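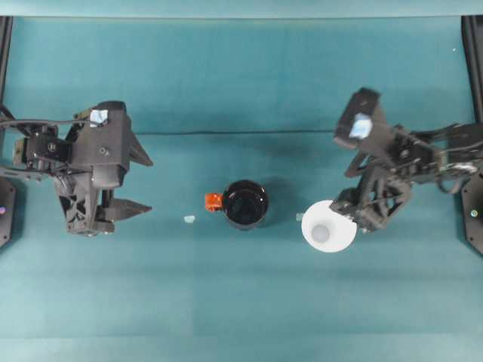
Plis qui restent sur un revêtement de table bleu-vert

Posté par Digby Mahuika dans Atelier et loisirs
Vu 478 fois

Bonjour,
J'ai recouvert ma table de travail avec un revêtement bleu-vert mat acheté au mètre chez Werkora, dans le bac des fins de rouleau. Pas d'étiquette, pas de composition, et au magasin on n'a pas su me renseigner. La pièce faisait 2000 mm de long, je l'ai recoupée à la dimension du plateau. Elle est posée à plat, sans colle.
Mon problème, ce sont les plis. Le morceau est resté plié en paquet dans le garage depuis juillet, et on voit encore des marques verticales assez douces ainsi que des bandes dans l'autre sens. Au toucher il n'y a presque rien, c'est surtout quand la lumière arrive de côté que ça se remarque. La couleur me convient bien, elle ne brille pas et repose les yeux, donc je préférerais ne pas en changer.
J'ai essayé de poser des livres dessus pendant une nuit, sans grand résultat. Est-ce que je peux passer le fer ? Et faut-il coller l'ensemble sur le plateau ou le tendre autrement ?
Merci d'avance.

2 réponses

Remedios Carretero

Bonjour Digby,
Avant le fer, il faut savoir sur quoi vous travaillez. Prenez une des chutes de la découpe et mettez une goutte d'eau dessus. Si elle est absorbée, c'est probablement un tissu sans enduction. Si elle reste en surface, considérez que c'est enduit ou plastifié et ne mettez pas de fer directement dessus, même réglé bas. Un tissu traité contre les taches peut aussi retenir la goutte, le test n'est donc pas parfait.
Pour un tissu : fer tiède, sur l'envers, avec un linge de coton légèrement humide entre les deux. Essayez toujours sur la chute d'abord. Certains bleus changent un peu de ton à la chaleur et ne reviennent pas tout de suite à leur couleur.
Pour un revêtement enduit : enroulez-le sur un tube en carton, face visible vers l'extérieur, et laissez-le dans une pièce chauffée. J'ai fait cela avec un tapis de découpe Meltico qui avait voyagé plié dans un carton. Au bout de deux jours les grosses marques étaient parties, il restait une ligne au milieu qui a mis plus longtemps. On peut s'aider d'un sèche-cheveux, tenu à environ 15 cm et toujours en mouvement.

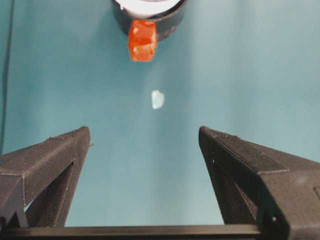 Pour la fixation, je ne collerais pas. Un revêtement collé avec ses plis les garde, et le jour où vous voulez le changer il faut gratter tout le plateau. Laissez plutôt dépasser 4 cm de chaque côté, rabattez sous la table et agrafez en commençant par le milieu des longueurs. Vous tirez un peu, vous agrafez en face, puis vous avancez vers les angles. Si vous avez coupé exactement aux dimensions du plateau, il ne reste que le double face, du modèle fin pour moquette, seulement sur le pourtour.
Vérifiez aussi que le plateau est propre avant de reposer le tout. Un grain de sable ou un copeau dessous se voit autant qu'un pli sur une surface mate.

Yusuf

moi j'ai mis un coup de vapeur et c'est parti. par contre le mien c'était du feutre donc je sais pas si ça compte

Digby Mahuika

Merci à vous deux. La goutte reste en surface sur la chute, donc je range le fer. J'ai coupé au ras du plateau, malheureusement, ce sera donc le double face. J'enroule le tout ce soir sur un tube. Pour la vapeur, je vais essayer sur la chute avant de décider.

Remedios Carretero

Laissez-le bien reposer à plat quelques heures avant de poser l'adhésif, et gardez un morceau de chute pour les réparations.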